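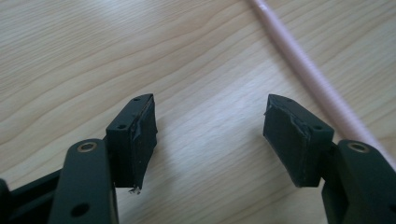 Household Practice II, Handout 3: Wooden Tabletops
Instructor: Akinyi Kashindye
Clendby Evening School, September 15, 2018

Reading before next session: chapter 4 of the Korletey packet. Those who claimed last time that the packet was missing chapter 4 should look between chapters 3 and 5.

1. Clearing

A table gets cleaned when everything is off it. Wiping up to the edge of a fruit bowl, going round it, and calling the job done is known in this course as the Kruger method, after Sizwe Kruger, who taught here before me and defended it to the end. Lift the bowl.

Put what you remove on a chair or on the floor. Moving it to another table gives you two tables to clear, and I have seen students keep this up for an entire evening.

2. Finding out what you have

Pale wood shows everything: tea, ink, the ring from the mug you swore had a dry bottom. Before you treat it, find out whether it is oiled, waxed or varnished. Put a drop of water on a spot near a leg and wait. If it darkens the wood, the finish is thin or gone. If it sits there looking pleased with itself, the finish is probably sound and a damp cloth will do.

Color tells you very little. Oak, ash and birch can all be light, and so can a tabletop that spent its youth being something else.

3. Wiping

Damp cloth, wrung out hard, along the grain. Then a dry cloth, also along the grain. Most people own the second cloth and have never introduced it to the table.

Crumbs go into your hand or a dustpan. The floor is somebody's problem too, usually yours.

4. Sanding and oil (practical, second half)

Start with 87 ml of oil in the jar. It looks stingy and is more than enough for one top. Sand lightly first with 200 grit, wipe off the dust, apply the oil thinly, leave it for 40 minutes and buff off what remains. A sticky table in January is a table somebody didn't buff in September.

Oily rags are laid flat outdoors to dry. They do not go in the bin in a ball. Rags in a ball can catch fire by themselves, and I will not be wry about that one.

Homework

Clear one table at home completely. Write half a page on what was on it and where it went. "The other table" will be returned unmarked.

Questions to Mwajuma Urio at the front desk, who has the key to the oil cupboard.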